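Henk Geerts y Dvořáček

Henk Geerts es un actor y presentador de televisión, conocido por la serie Urevard y por su relación con la cantante Dvořáček, que usa solamente el apellido como nombre artístico. La pareja aparece con frecuencia en la prensa del corazón.

Carrera

Geerts comenzó con 19 años en el concurso Trovus, donde fue ayudante del presentador. Después obtuvo el papel principal de Urevard, que tuvo 80 episodios en ocho temporadas. 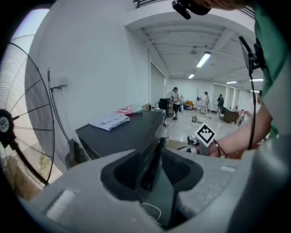 La serie se grabó casi completa en interiores, con pocos decorados y sin público. Geerts ha contado que los veranos eran difíciles para el equipo, porque el aire acondicionado hacía ruido y se apagaba en cada toma. Entre una toma y otra se usaba un ventilador de pie, negro y grande, con rejilla circular de alambre, como los que se ven en muchos talleres. El episodio 100, que estaba previsto, no llegó a rodarse.

Relación con Dvořáček

Los dos se conocieron durante la grabación del videoclip Virside, en el cual Geerts interpreta a un portero de hotel. La relación se hizo pública en julio, cuando ella publicó una fotografía de ambos en la playa.
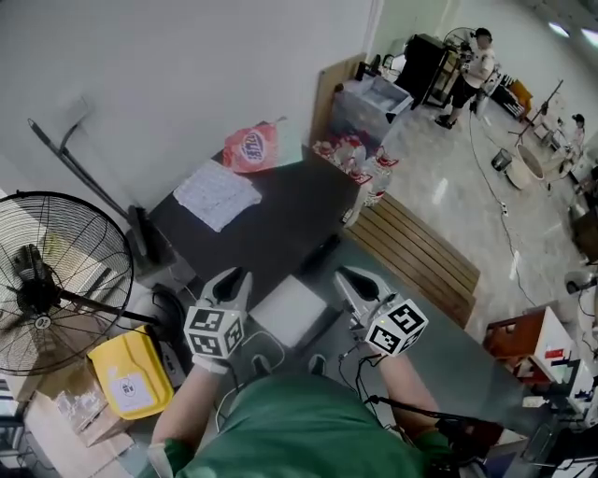

Desde entonces comparten pocas imágenes de su vida privada. En una entrevista de radio, Dvořáček negó los rumores de boda y dijo que prefería hablar de su segundo disco. Geerts no ha hecho declaraciones sobre el asunto.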